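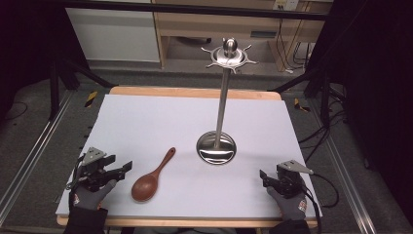 Wooden spoon and utensil stand, set out on a white board.

How to try a robot on a kitchen chore: hanging up a spoon
By Dezső Oláh, Nernosberg

Can a machine tidy a kitchen yet? Partly. Picking up a spoon is fairly easy now. Getting it onto a hook is still slow, and this is the test we use at Skerix.

1. Put a plain stand on a pale, flat surface and lay one spoon beside it.
2. Do the job by hand with the grippers first, and record every go. We made 277 recordings before training.
3. Take hold of the handle at its narrowest part. A grip on the bowl end tends to twist.
4. Turn the spoon upright before moving towards the stand.
5. Bring it to the hook from the side, let go, then back away slowly.
6. Shift the spoon a little and start again.
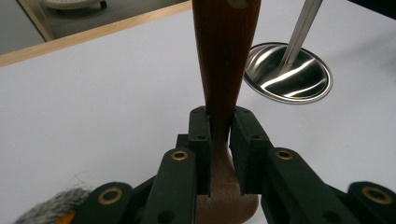 How long should I let the robot try before stopping it?
Give it 60 seconds per spoon. If it hasn't let go by then, stop the arm, write the run down as a miss and reset. Our September runs are listed on the Tarar page.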